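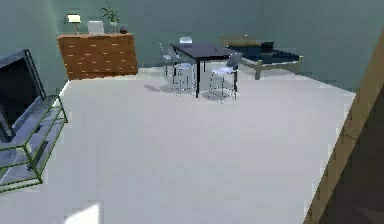
Lamp, plant and a good long chest of drawers.

Singing the whole book: Leandro Villanueva on the hymns Paltholm forgot

4 min read | 334 shares | 4 comments

Leandro Villanueva starts humming before I've got my coat off. The tune is one he found last August in a hymnal that had been propping up a piano, and he wants me to hear the third line, where the melody climbs when you expect it to come down.

"There! Did you hear it?" he says. "Someone wrote that for a congregation of farmers who'd been up since four, and they sang it standing. I love them for that."

Villanueva is the lay music leader at the United congregation in Paltholm, and for the past while he has been doing something I think is wonderful. He is leading his church through every hymn in its old book, in order, skipping none. The book has 1,504 of them. They sing four each service, cold, usually with Sachiko Nagano at the organ, and whoever chooses to can stay afterward and talk about what they've sung.

I asked him how it began, and he laughed. "With a complaint. Mine! I added up what we'd sung over the year before and it was the same 100 hymns, give or take the carols. They're good hymns. But I had this fat book in my hand, and I thought, who are all these other people? What did they believe? We'd been carrying them around like luggage we never opened."

The first months were rough. Some of the hymns are plainly bad, and he says so with real cheer. One rhymes "Zion" with "rely on" in every verse. Another, on temperance, has a chorus so gloomy that the choir couldn't get to the end of it for giggling. There are missionary hymns he finds hard to stomach, and this was the part of our talk where he slowed down.

"We did think about leaving those out. I went back and forth on it for weeks. In the end we read them aloud instead of singing them, and then we sit quietly for a bit. Our grandparents sang those words in that room and meant them. I want my kids to know that, and I want them to be able to say it was wrong."

Not everyone agreed. Marcelino Tejada, who has sung bass there since he was a teenager, told Villanueva he would rather see those pages glued shut, and for a month he stayed home. He's back now, and the two of them are still arguing.
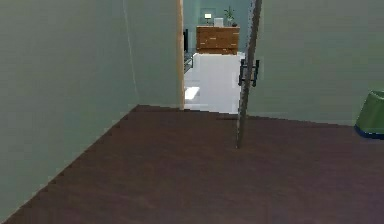

"Marcelino is the best thing that's happened to the after-church talks," Villanueva says. "He does his homework. He'll come in with three pages on who the writer was and what else they got up to, and half the time he's changed my mind by the end of the coffee."

What surprised him most was the theology. He'd grown up thinking of his own tradition as fairly tidy, and the book is anything but. Side by side there are hymns by people who would have crossed the road to avoid each other: a strict Calvinist facing a cheerful universalist, a translated Greek evening prayer wedged in among the harvest hymns. That last one led him to Apostolos Tsoukalas, an Orthodox cantor over in Cornham, who came to sing it for them in Greek.

"I'd only ever known it as a sleepy little thing for the end of a service," Villanueva says. "Then Apostolos opened his mouth and the hair stood up on my arms! It's so old. It's older than nearly everything we argue about. He told us his people sing it as the lamps are lit, and he taught us the refrain by ear, and we were terrible, and we did it again the next time he came and we were a bit less terrible."

The two churches now share an evening prayer in the winter months. Neither has any plans to become more like the other, and they don't take communion together. Villanueva says he used to be bothered by that and now mostly isn't. They eat supper afterward, and Tsoukalas brings the bread.

So how far along are they? He gets the book down to show me. A strip of red ribbon marks hymn 334. I do the sums in my head and must have made a face, because he grins.

"Years, yes. I'll be a good deal greyer. Sachiko says she wants the last one played at her retirement, so I've told her she can't retire." He turns a few pages ahead and stops. "Oh, look at this one, though. Key of A flat, seven verses, and I've never heard of the writer. That's ours in a couple of weeks. Have you got a minute? You take the tune and I'll try the tenor."

I had a minute. We got through five of the seven.

334 shares | 4 comments

Related
Bread, salt and a borrowed kitchen: supper with the Cornham parish
Ignacio Sarmiento on learning to preach in his third language
Should we retire the old missionary hymns? Readers write in
The bell ringers of Paltholm want your Saturday mornings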